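The Duster, the Brush and the Fruit Bowl

By K. Ásgeirsdóttir
Feb 25, 2026

When I moved to Pletby I had 17 boxes, and on almost all of them I wrote the same word: "various". It was the first long word I learned to spell well in English, and I was proud of it. Then I had to live with the boxes. For weeks I looked for my hairbrush under the baking tins.

Every home has such things, which do not belong to any cupboard. A drawer for knives is easy. But where does a duster go? It is used in all the rooms and lives in none of them. My mother hung hers on a nail behind the kitchen door, with the handle up, and the fluffy part became flat on one side from the wall. In the flat I rent now there is no nail and I am not allowed to make one.

In June I visited Hodura, a small shop on the harbour street which sells only brushes and cleaning things. They keep 209 kinds, from the narrow ones for bottles to the wide ones for stairs. I asked what people do wrong with a fluffy duster. The answer came quickly: they press it. A duster wants to be shaken outside, then left somewhere with air, and it should have no weight upon it. If it must be washed, use lukewarm water with a little soap, and let it dry completely before it goes back in the cupboard.

The wooden hairbrush has other wishes. Pull out the hair with a comb, clean between the pins with an old toothbrush, and do not let the wood stay in water. I dry mine on a towel with the pins down. It needs one night, sometimes two in winter.

My own solution for the things without a place was a bin, and I admit that it was not a tidy one. Everything went in together, the soft and the hard, even something from the fruit bowl.
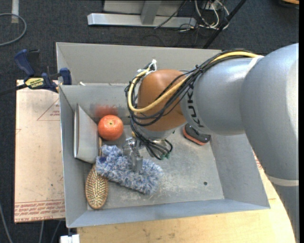

Metal has some advantages over the baskets I had before. It can be wiped in a moment, and the fibres of a duster do not catch on it as they catch on wicker. The disadvantage is the noise — a wooden handle dropped into metal at night will wake a neighbour.

At the Sterwood market I found a second bin for 80 kroner, so now I divide. Dusters and cloths stay in one, and brushes for the hair in the other. The fruit has gone back to its bowl on the windowsill, where I also keep the keys and, for the moment, two letters I have not answered.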